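How to Fix Metal Bins to a Wooden Bench So They Stay Put

By Shahram Alipour
2022-06-19

Every few months somebody writes in to say I should screw my sorting bins down and be done with it. I have tried that. Sheet metal flexes, the screw heads catch whatever you are scooping up, and a month later you want the bin somewhere else and your bench has holes in it. The other popular advice is double-sided tape, which I would trust to hold a calendar.

Plain bar clamps do the job. They aren't elegant, and they do eat some bench edge, but they come off in seconds.

What you need

Sheet-metal bins with sloped walls
Bar clamps, at least 2 per bin
A bench with an overhang you can get a clamp jaw under
A rag

Ignore the "bench bin mounting kits." I priced the one from Curnlow and it was a pair of clamps with a nicer box.

Step 1. Wipe the bench and the underside of the bin. Grit under a bin makes it rock, and no amount of tightening cures that.

Step 2. If you are using two bins of different heights, put the taller one at the back. People will tell you to set them side by side. Fine, if you have long arms and a long bench. I have neither.

Step 3. Clamp the back bin first, near its rear corners. Get both clamps snug before you fully tighten either one. If you crank the first one down hard, the far side lifts.

Step 4. Set the front bin in place and clamp it at the left and right edges. Leave the front wall clear, as that is the side you reach over all day.
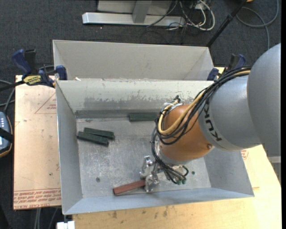 Two bins on a wooden tabletop, held with four blue bar clamps. The green blocks and the wooden stick are in the front one.

Step 5. Push on each wall with the flat of your hand. A little flex in the metal is normal. If the whole bin slides, back the clamp off, reseat it and try again. More force on a badly seated clamp just bends the rim.

Step 6. Load the bin and check the clamps again after a day of use. I am told this is unnecessary with good clamps. I still find one that has worked loose often enough to keep checking.

About scuffs

The inside walls will get marked up. I have read that you should line the bin with rubber matting, and the Manole catalog will happily sell you some. I used it for almost a month. Small parts stuck to it, dust collected under it, and I pulled it out. Gray streaks on a metal wall do no harm.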